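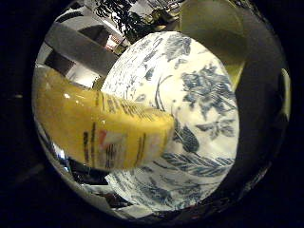
Wrist camera view from the Breldale open day: yellow bottle and blue floral pattern.

What does the wrist camera on a robot hand add if there is already an overhead camera?

Went to the Yazdani open day in Breldale in March. They had a hand with fingers working over a table of household stuff and a monitor showing what the wrist camera saw. The picture is a circle with black all around it and everything in it bends. The presenter said the lens was chosen on purpose and moved on before I could ask.

I have a small bench arm at home (Plondisitz kit, parallel jaws) with one camera on a pole above it. Before I spend money on a second one:

1. Why such a wide lens? Straight shelves come out as curves.

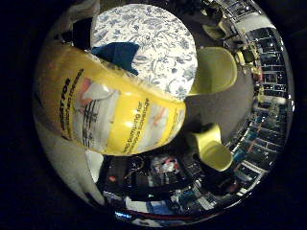
2. Do you have to flatten the picture in software before using it?
3. Is a wrist camera worth having on a plain two-jaw gripper?

Budget is $373 all up, including cable.

Asked September 2, 2025
31 votes

Answer 1 (accepted, 11 votes)

1. Working distance. At the wrist the camera is very close to whatever is being gripped. A normal lens at that range shows you a patch of the object and nothing else. A very wide one gets the fingertips, the object and a good part of the room together. The overhead camera loses sight of the fingertips as soon as the hand comes down over the object, and that is the part of the grasp you care about.

The black surround is the edge of the lens's image circle landing inside the sensor. Normal for this type of lens. You lose some pixels.

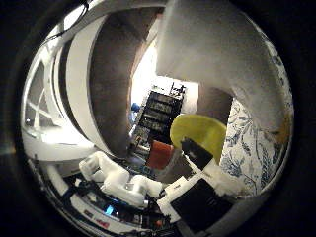 2. Depends what you do with it. If you are measuring positions, calibrate with a fisheye model. The ordinary pinhole model with a couple of distortion terms will not fit out near the rim. Print a checkerboard, glue it to something flat, and take plenty of views with the board right out to the edges. If you only want to watch the grasp on a monitor, leave it alone. Flattening stretches the outer part badly and you end up cropping it off again.

3. Yes, provided both jaw tips stay in view through the full travel. Check that at fully open and fully closed before you drill anything.

Watch your exposure as well. Windows in a wide view will pull auto exposure down and the object goes dark. Set it manually for the bench.

Answer 2 (4 votes)

I run one on a Plondisitz arm. Cable is the real problem. Mine was 495 mm and it pulled tight at full wrist rotation, so measure with the arm at its worst pose and add slack. Tie it at the forearm, not at the camera body.
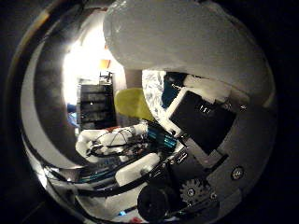
Gear, screw head and wiring close to the camera on the open day hand.

Expect to see a lot of your own hardware in the picture. Mask it out once and save the mask. You will need to redo it if the bracket shifts.

Answer 3 (0 votes)

Flumumum sells a bracket for this I think. Haven't tried it. Might not fit the older jaws.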